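4. The Bin Project

4.1 Course setting

The project described here is the second half of an elective course in applied robotics at Mavmont College. Students take the course in their third or fourth year, and most have had one programming class and one class in statics. Very few have worked with a real arm before. The first half of the course covers frames, simple motion planning and camera calibration, with weekly exercises that run mostly in simulation. The second half is spent in the lab on a single task.

Students worked in five teams. Each team had one lab block per week for six weeks, with the last block set aside for the final run. Between blocks, teams could replay their own recordings and edit their code, but they could not move the arm unless an instructor was in the room. This rule shaped the work more than we had planned for. Teams that came to a block with a clear list of things to try got far more out of it than teams that wrote code at the bench.

4.2 Task

The task is bin picking in a form that small parts warehouses would recognize. A part is placed in a plastic bin on an open rack. The robot has to find the part, reach over the rim of the bin, take hold of the part and bring it to a tray on the work table. A second stage asks the team to do the reverse and return the part to a bin named by the instructor at the start of the trial.

We chose bins and racks over the colored blocks used in earlier years. The blocks sat on a plain mat in the open, and by the third week most teams had a solution that worked nearly every time. They then spent the remaining weeks on small gains in speed. With the bins, reach and sight become part of the problem. A bin wall blocks the camera from one side, a rail gets in the way of the elbow, and a part that was easy to see from the front is hidden once the arm leans in.

The Kuster rack used for the project is stainless steel and polished. The bins are all blue. Both facts caused trouble, as described in Section 4.4, and we left them alone on purpose. Figure 1 shows the rack with its bins on several levels. 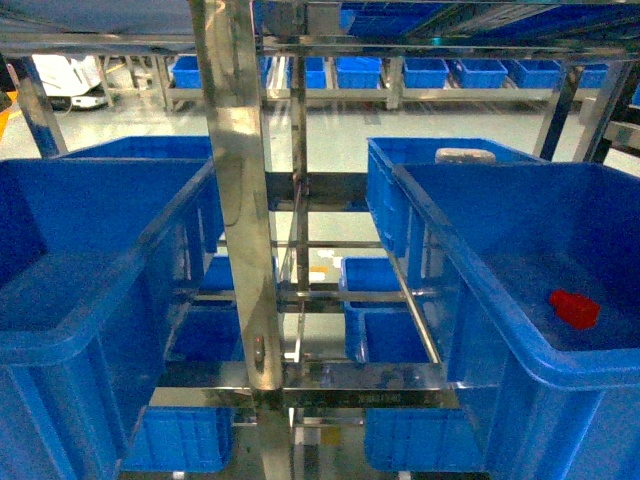 Figure 1. The steel rack and blue bins used in the project. A small red object lies in the large bin at the right front.

Parts were handed out at the start of each block from a mixed box. They differed in color, size and stiffness, and teams did not know ahead of time which ones they would get. Bins on the lowest shelf were left out of the scored trials. The arm can reach them, but only with the wrist turned in a way that puts strain on the cable, and we did not want students finding that limit by themselves.

4.3 Software and recording

All teams started from the same base code, a package called Tedorico that was written for this course and has been revised by each group of teaching assistants. It handles the arm driver, the safety stop and the camera streams. It also offers a basic grasp routine that moves to a given point, closes the gripper and reports the finger opening. Teams were free to replace any part of it except the driver and the stop.

Recording was done with Zornby, a small logging tool that starts when the arm is enabled and stops when it is disabled. For each attempt it stores the joint positions, the gripper opening, the camera streams and a one-word label typed in by the student at the keyboard. The allowed labels were "held," "dropped," "missed" and "stopped." We kept the labels short because an earlier version with a comment box gave us long notes in the first week and blank fields after that.

Over the whole project, the teams logged 1533 attempts. This count includes attempts that ended with the safety stop. It leaves out calibration moves and any motion made by hand with the brakes released. Teams did not log evenly. The team with the most attempts made many short trials with small changes between them, while the team with the fewest spent two full blocks rewriting its detector and hardly moved the arm at all.

4.4 What the students ran into

The first problem for every team was reflection. The polished rails pick up color from the bins and bright spots from the lights. A detector based on color thresholds will report blue where there is only steel, and a detector that looks for bright edges will follow a patch of glare down the rail as the wrist moves. Students had read about this in the course notes. Most still treated it as a rare case until they looked through their own recordings.

Figure 2 is a typical case. The steel shows an orange smear of reflected color to the left of center, and the lower lip carries a strong white glare spot. One team had written a routine that took the brightest long edge in the wrist view to be the rim of the bin. In views of this kind it locked on to the lip of the rail, and the arm was then sent to a point that was too low and too close.
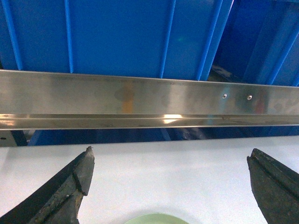
Figure 2. Wrist camera view of a steel rail in front of a ribbed blue plastic surface. The open gripper fingers are at the lower corners.

Teams found different ways around this. Two of them masked out the steel using the known position of the rack, which worked well as long as the rack had not been bumped since calibration. Another compared frames taken a short distance apart and threw away any spot that moved in a way a fixed object could not. This was the most general answer and also the slowest, and the team ended up using it only for the last part of the approach. The remaining teams changed the path so that the wrist came in from higher up, with less of the rail in view. We had expected more work on the vision side, but a change of path was often the cheaper fix, and we now say so in class.

The second problem was the rim. The bins have thick rims, and a gripper that comes down with the fingers spread wide can catch on one. Several of the early attempts labeled "stopped" ended this way. Students tended to open the gripper as far as it would go before every grasp, on the idea that a wider opening forgives a poor position estimate. That is true on an open table. Inside a bin, with a part lying near the wall, the wide opening is what causes the contact. By the fourth week every team had code that set the opening from the estimated width of the part plus a margin.

Finger wear came up as well. The fingers are dark and scuffed from use – the wear is visible in Figure 2 – and students asked whether this affected grip. We had no good measurement to give them. One team ran a short test on its own with a smooth part and a rough one, but changed the closing force between the two sets, so the results cannot be compared. We let the team present the test anyway, together with what was wrong with it, and the discussion that followed took up most of a Friday session.

4.5 Use of labels

Labels typed during a block were checked later against the video by a teaching assistant. Agreement was good for "held" and "stopped." It was weaker for the other two. Students often typed "dropped" when the fingers had closed on the edge of a part and pushed it away without lifting it, which by our definition is a miss. The definitions were printed in the handout, but the handout was seldom at the keyboard. For the analysis in Section 5 we use the corrected labels throughout.

A further source of error was timing. Zornby asks for the label when the arm returns to its home pose, and a few students entered it early, while the arm was still moving back. If the part then slipped out over the table, the attempt stayed in the log as "held." These cases were corrected by hand. In the current version the prompt stays locked until the arm has come to rest and the gripper has reported its final opening.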